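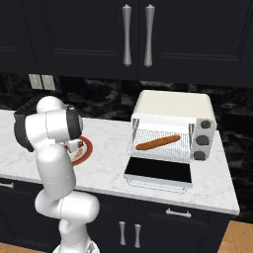
What a trait score measures, and what it leaves out

Most personality questionnaires sold to employers now report scores on a continuous scale. The older habit of sorting people into boxes survives mainly in popular books and on office mugs. The change matters because a person who sits one point above a cut-off and a person who sits one point below it are almost the same, yet a type label puts them in different groups.

Conscientiousness is the trait employers ask about most. It covers order, persistence and the tendency to plan before acting. On the Wisar inventory it is scored from 60 items, each answered on a 6-point scale. There is no midpoint. The authors removed it after early trials in which a large share of respondents chose the middle option for items they found dull.

Reliability is usually quoted as a single figure, but two kinds are involved. Internal consistency shows whether the items agree with one another on the day. Retest reliability shows whether the same person gets a similar score later. A questionnaire can do well on the first and poorly on the second, particularly if many of its items are the same question in slightly different words.

The Nivance study looked at the second kind. It recruited 600 adults in January and tested them again 365 days later. Of these, 465 completed both sessions. Rank order held up well for conscientiousness and extraversion and less well for emotional stability. People who had changed jobs between sessions showed larger shifts, although the direction of the shift varied.
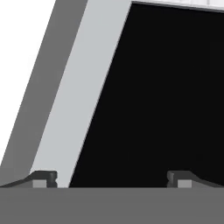 Drop-out is the weak point in a design of this sort. Those who fail to return for a second session tend to score lower on conscientiousness at the first, so the retest figure comes from a narrower range of people than the one recruited. A narrower range generally lowers a correlation. The report gives both corrected and uncorrected values, and readers should look for the uncorrected one first.

Wording is a separate problem. The Vũ short form, developed for use in several languages, avoids idioms such as "I go the extra mile" and replaces them with plain statements about behaviour: "I finish work before the date it is due." Plain items are easier to translate. They are also easier to fake, as the desirable answer is obvious.

Jallisico, a rival instrument, deals with faking by asking respondents to choose between two statements of similar appeal. This makes it harder to present a flattering picture on every trait at once. The cost is that some scoring methods then allow comparison only within one person's profile, and a recruiter who ranks candidates on such scores is using them for something they cannot support. The manual covers this in its section on scoring, which should be read before any results are ordered.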